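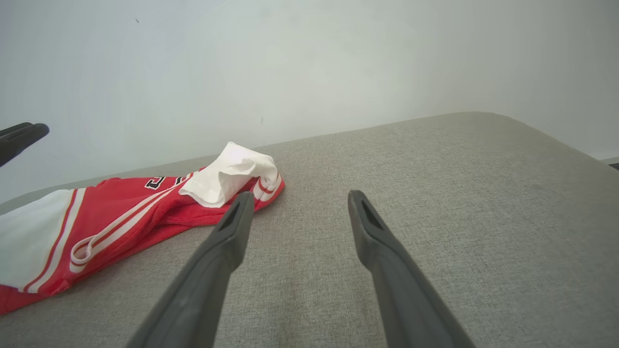

Upholstery fabric

Upholstery fabric is a textile made or finished to cover the padding of seats, benches, headboards, and similar furniture. It differs from clothing fabric mainly in weight, in the tightness of the weave, and in the way it is tested. A cover must stand up to rubbing, pulling at the seams, light, and body oils for years, and on most furniture it cannot be taken off and washed as often as a shirt or a bed sheet.

Fibers

Natural fibers used in upholstery include cotton, linen, and wool. Cotton takes dye well but soils easily and wrinkles when it is not blended. Linen is strong in tension but has little stretch, and it can crack along folds where it is creased again and again. Wool recovers its shape after pressure and is slow to catch fire, but it costs more and needs protection from moths.

Synthetic fibers include polyester, nylon, acrylic, and olefin. Polyester is the most common in home furniture. It holds its color, dries quickly, and resists stretching. Olefin is colored before the fiber is formed, so the color runs through the full thickness of the yarn and fades slowly. It softens at fairly low heat and should not be ironed. Blends are common, and the fiber content is normally given by weight.

Construction

Most upholstery fabric is woven. Plain weave passes each crosswise yarn over and under the lengthwise yarns in turn and gives a flat, even face. Twill weave moves the crossing point by one yarn in each row and forms slanted lines. Pile fabrics such as velvet and corduroy have an extra set of yarns standing up from the base cloth. Knitted covers are used where the frame has tight curves — the loops stretch over rounded arms with fewer seams.

Heathered fabric is made from yarn in which fibers of different shades are mixed before spinning. The mixed shade hides lint and light soil better than a solid color. Gray heathers are often sold under trade names that say little about the cloth itself; the Perinis and Magesa lines, for instance, are both plain weave polyester and differ only in yarn thickness.

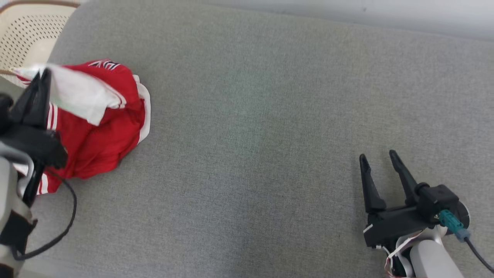
A backing may be added to keep the weave from shifting. Acrylic latex is brushed onto the reverse side and dried with heat. Heavy backing makes the cloth stiff and harder to fold at corners, and it can also slow the passage of air when a cushion is pressed.

Wear testing

Resistance to rubbing is measured on a machine that moves an abrasive surface over a stretched sample. The result is given as a number of cycles, and the figure depends on the method used. Values from the Wyzenbeek method, which rubs back and forth, cannot be converted to values from the Martindale method, which rubs in a figure-eight path.

Pilling is rated separately. Short fibers work loose, tangle, and form small balls on the surface, mostly in the first months of use. A fabric may pill badly and still have a high rubbing score. In a comparison published by the Sutanell textile workshop on 9/14/18, 81 cloths were tested for both properties, and 23 of them scored well in one and poorly in the other. The heaviest cloth in the group weighed 497 grams per square meter.

Colorfastness tests cover light, water, and rubbing. In a rubbing test a white cloth is drawn across the sample, first dry and then damp, and the stain on the white cloth is graded against a gray scale.

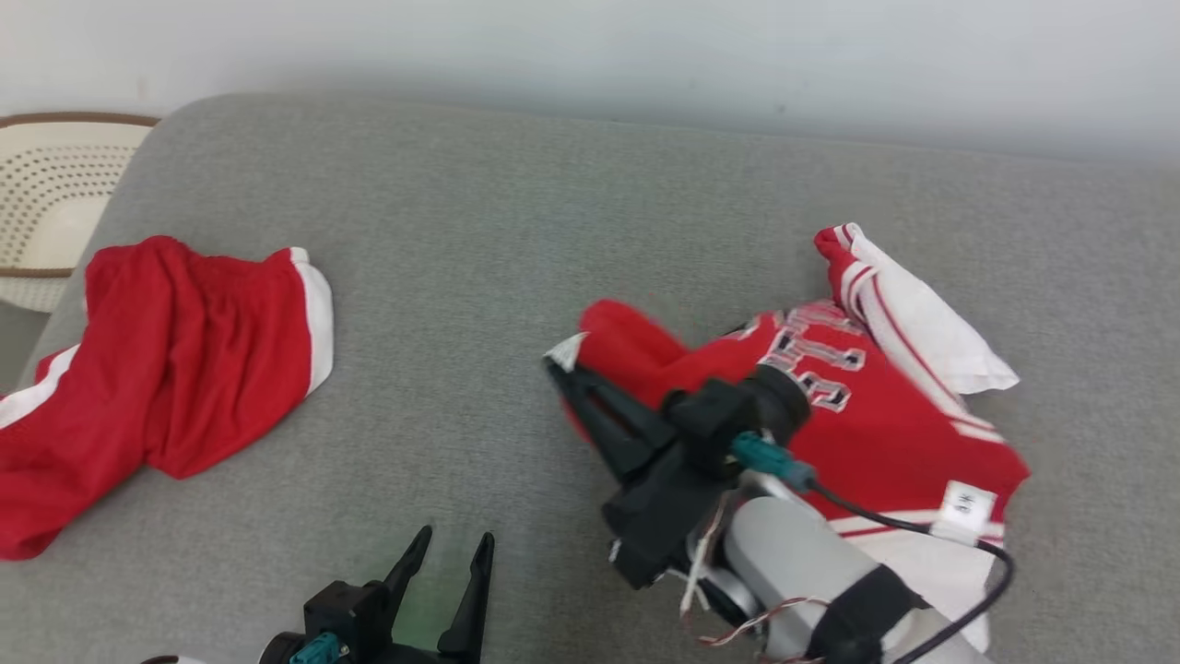

Photo: Hirkotent Home Textiles Archive

Color transfer can also run the other way. Loose dye from new denim or other deeply colored clothing may move onto a pale seat cover, especially under pressure and in humid air. Tightly woven synthetics usually release such stains more easily than cotton or linen, but a stain that has been heated may be permanent.

Care

Many covers sold in the United States carry a letter code. W means water-based cleaners may be used, S means solvent only, WS allows either, and X means vacuuming or light brushing only. The code applies to the outer cloth and does not describe the filling. Removable covers should be closed at the zipper before washing and put back only when fully dry.

See also

Batting
Slipcover
Webbing (furniture)
Weave patterns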